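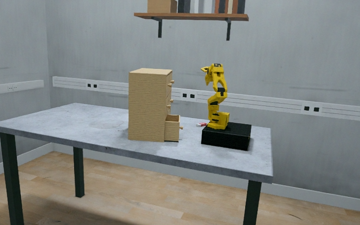
March notes from the demo desk
By Samina Memon

So we passed 700 demos on the drawer task! All in simulation so far, with me steering and Rohani Harahap checking the recordings as they land. She tossed 84 of them, mostly mine -- I have a habit of stopping to think halfway through a reach, and the policy will happily learn to stop and think too.

The eraser next to the cabinet gets a new starting spot every episode now, and so does the amount the bottom drawer is open. The old Wura set kept both fixed and we paid for it later. Wall and tabletop textures get shuffled next (send me your ugliest ones, please!).

If you want a turn at the controls, two seats are free most afternoons. Keep the pace steady, and if you bump the drawer, just carry on -- Rohani would like more recoveries in the mix.

Recent items
Trusix export: what changed
Labeling notes from the Rizvi set
Tusatbridge meetup recap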